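# つば付き帽子「クローシュ・ドリディッツ」

**クローシュ・ドリディッツ**(Driditz cloche)は、深くかぶる釣鐘形の婦人帽クローシュのうち、つばの後ろ側だけを短く切り詰めて折り返した形のものをいう。名前は、この形を最初に売り出した帽子工房ドリディッツにちなむ。愛好者のあいだでは単に「ドリディッツ」と呼ばれることも多く、古着店の値札にもたいていこの略称で書かれている。

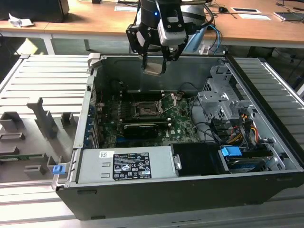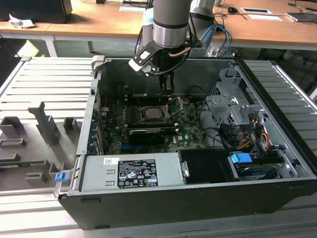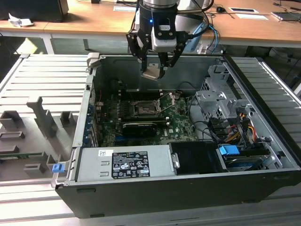
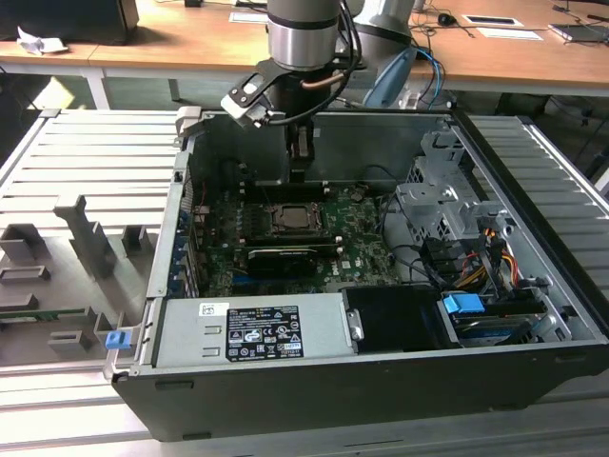
*筐体を横倒しにしたデスクトップパソコンとロボットアーム(4点とも)*

## 概要

クローシュそのものは1920年代に広く流行した帽子で、短い髪によく似合うことから、当時の若い女性たちにたいへん好まれた。ドリディッツ型はその流れをくみながら、コートの襟を立てても後ろのつばが当たらないように工夫されている。冬に帽子をかぶったことのある方なら、襟に押されて帽子がじわじわと前へずれてくる、あのなんとも落ち着かない感じをご存じだろう。この小さな折り返しがあるだけで、かぶり心地はずいぶん穏やかになる。

素材はウールフェルトが基本で、上等なものにはラビットファーのフェルトも使われる。色は焦げ茶、濃紺、葡萄色の3色が定番とされ、なかでも葡萄色は年によって染め上がりが微妙に違い、それを楽しみに買い足す人もいる。

## 歴史

考案者は、ドリディッツで型入れを担当していた帽子職人のモニーク・マルティ(Monique Marty)である。もともとは自分の通勤用に、売れ残りのクローシュのつばを切って縫い直したものだったという。店先に掛けておいたところ、試しにかぶらせてほしいという客が続き、翌年の12月に正式な商品として並ぶことになった。最初の冬に作られたのは200個で、木型の番号から「812番」とも呼ばれた。この番号は今でも内側の汗止めリボンに刺繍されており、古い品を見分けるときのささやかな手がかりになっている。

その後、百貨店ウェトウ(Wetow)が秋冬の売り場で大きく扱ったことで、工房の近所の人だけが知る帽子は一気に広まった。マルティは晩年まで木型の手入れを続け、引退の際には道具一式を弟子たちに譲っている。

## 形の特徴

- **クラウン**:丸みが強く、前側がわずかに高い。
- **つば**:前は眉にかかる程度に下がり、後ろは短く折り返される。
- **リボン**:グログランを左側で平たく結ぶ。右結びのものは後年の別注品である。
- **サイズ**:内寸61cmが最大で、これより大きいものは注文仕立てとなる。

## 類似の帽子

ゴウダ(Gowda)社の「リスティヴォン」(Listivon)は、後ろのつばを折り返さず、切り込みを入れて重ねたものである。遠目にはよく似ているけれども、横から見ると影の落ち方が違い、やや鋭い印象になる。どちらが好きかという話は愛好者の集まりで必ずといってよいほど出るもので、襟の高いコートにはドリディッツ、襟のない上着やショールにはリスティヴォン、と両方を使い分ける人も少なくない。

## 手入れ

かぶった後は柔らかいブラシで毛並みに沿って埃を払い、つばが机に触れないよう、逆さにして置く。雨に濡れたときは乾いた布で軽く押さえ、詰め物をして日陰で乾かす。急いでいてもドライヤーは避けたい。折り返しの線がゆるんできたら、やかんの湯気に少しだけ当て、指先でそっと押さえながら冷めるまで待つと、もとの線が戻ってくる。

## 関連項目

- クローシュ
- フェルト帽
- グログラン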